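« J'ai grandi dans la cabine de projection, alors forcément »

Elle arrive avec un sac plein de carnets et commande un thé qu'elle laissera refroidir sans y toucher, parce qu'elle parle, et qu'elle parle volontiers. La réalisatrice de « Hayat », son deuxième long métrage, produit par la petite maison Kaltutik, nous avait prévenus au téléphone : « Si vous me lancez sur les chansons, il faudra m'arrêter vous-mêmes. » Nous ne l'avons pas arrêtée, et l'après-midi y est passé tout entier.

Le film raconte l'histoire d'une chanteuse de studio, une de ces voix que le public connaissait par cœur et dont il ignorait le visage, et qui prêtait son timbre aux vedettes de l'écran sans jamais monter sur une scène. Le personnage est inventé, mais la réalisatrice y a mis beaucoup de sa grand-mère, qui chantait en cuisinant et corrigeait les disques à voix haute. « Elle disait : non, là, elle respire trop tôt. Et elle reprenait la phrase, une cuillère à la main, et figurez-vous qu'elle avait raison ! Je ne m'en suis rendu compte que bien plus tard, en réécoutant les mêmes disques au casque. »

Son grand-père, lui, était projectionniste au Lalell, une salle de quartier avec un balcon, des ventilateurs au plafond et un rideau rouge qui se coinçait une fois sur deux. C'est là qu'elle a vu ses premiers films, souvent par la petite vitre de la cabine, donc sans très bien entendre les dialogues. « J'inventais les répliques. Quand j'ai revu certains de ces films adulte, j'ai été un peu déçue, je dois dire, mes versions me plaisaient davantage. Mais les chansons, elles, passaient à travers le mur. Je crois que tout mon cinéma vient de ce mur-là. »

Pour écrire « Hayat », elle a commencé par remplir des fiches, une par chanson, avec le titre du film, l'instrument qui ouvre le morceau, l'humeur, la saison à laquelle elle l'associe. Il y en a 2854, rangées dans des boîtes à chaussures. « Mon producteur est venu à la maison, il a vu les boîtes, il s'est assis. Il m'a demandé où était le scénario. J'ai répondu qu'il était dedans, mais pas dans l'ordre. » Elle rit encore en le racontant. Il a fallu un hiver et le suivant pour en tirer une histoire qui tienne debout, et elle reconnaît que Kaltutik a été d'une patience d'ange, surtout au moment où elle a voulu supprimer le personnage du mari, puis le remettre, puis en faire un frère. 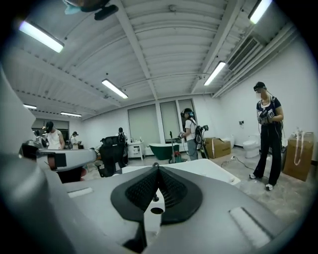
Pièce blanche et lumineuse, appareil gris au premier plan.

Le choix de l'actrice principale l'a occupée plus longtemps que tout le reste. Elle cherchait une comédienne qui sache écouter. « Une chanteuse de studio passe sa vie à attendre. Elle attend l'orchestre, elle attend que le compositeur se décide, elle attend qu'on lui dise que c'était bien. Je faisais passer de la musique pendant les essais et je regardais les visages. Certaines battaient la mesure tout de suite, avec beaucoup de bonne volonté. Celle que j'ai prise n'a pas bougé, et à la fin du morceau elle m'a demandé si on pouvait le remettre depuis le début. »

Les chansons du film sont toutes originales. La réalisatrice y tenait, et ce fut, dit-elle, « la grande dispute de la production », car il aurait été plus simple d'acheter les droits de quelques succès d'autrefois que tout le monde aurait fredonnés en sortant. Elle voulait des mélodies que le spectateur croie avoir oubliées. Le compositeur, un ami d'études, lui a envoyé ses premières maquettes en pleine nuit, jouées à l'harmonium, avec le chien qui aboyait derrière. « Il y en a une où le chien tombe juste. Nous avons sérieusement discuté de le garder. »

La première version du montage durait 141 minutes. Elle la défend toujours, avec une tendresse de mère pour l'enfant qui fait des bêtises, mais elle admet que la longue séquence du train, sans un mot, éprouvait un peu le public des projections privées. « Une dame s'est endormie à côté de moi. Elle s'est réveillée pour la chanson suivante, toute fraîche, et elle a pleuré jusqu'au générique. J'ai quand même coupé le train. Enfin, j'en ai laissé un peu, vous verrez la gare. »

« Hayat » sera montré en septembre en ouverture des rencontres Radari, où elle avait déjà présenté son premier film, une chronique familiale qu'elle juge aujourd'hui trop sage. Elle garde de cette soirée un souvenir mêlé : une salle chaleureuse, des questions à n'en plus finir, et un sous-titrage décalé pendant toute la deuxième bobine, si bien que le public riait avec un temps de retard. « Je pensais qu'ils étaient très réfléchis ! Cette fois, j'ai relu les sous-titres ligne à ligne, avec une amie traductrice. Pour les paroles, c'est terrible, on perd toujours quelque chose. Il y a un mot dans la chanson de la pluie qui veut dire à la fois l'attente et le seuil de la porte. En français, nous avons choisi le seuil. J'y pense encore le soir. »

La musique sortira en disque au même moment, tirée à 1000 exemplaires, avec un livret où seront reproduites quelques-unes des fameuses fiches. Elle aurait voulu les mettre toutes, on s'en doute. Et le Lalell ? La salle a fermé, le bâtiment abrite maintenant un magasin de tissus, et elle y passe chaque fois qu'elle rentre au pays. « Les vendeurs me connaissent. J'achète deux mètres de coton dont je n'ai pas besoin et je monte au balcon, où ils rangent les rouleaux. La petite vitre de la cabine est toujours là. »

Elle travaille déjà à la suite, dont elle ne veut presque rien dire, sinon qu'il y sera question d'un accordeur de pianos et qu'elle a racheté des boîtes à chaussures.

« Hayat », production Kaltutik. Projection d'ouverture des rencontres Radari en septembre, suivie d'un échange avec la réalisatrice.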